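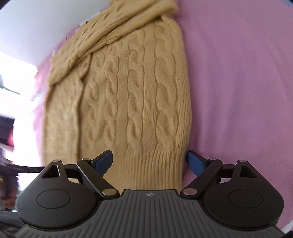
Category: Textile Care and Household Studies

3.2 Handling of cable-knit garments

Figure 1. Beige cable-knit sweater hanging vertically, with ribbed hem band.

Heavy knits were treated as a separate class. A raised cable pattern adds bulk along each fold line, and a ribbed hem tends to draw in when the body panel is spread. Garments of this type were folded by the Jansen method, sleeves first, with the hem brought up to the collar. The full set held 192 garments, of which six were cable knits in neutral colours.

Each cable knit was folded 100 times on the same table. Fold width was measured at the centre of the hem band and again at the shoulder. Stretching of the rib was scored on the six-point Flullero scale before the first fold and after the last. Scores for plain knits are given in Section 3.3.

Print this page | E-mail this article

Contact: Orsolya Deák, Jallcombe Textile Group
© 2025 Jallcombe. Back to top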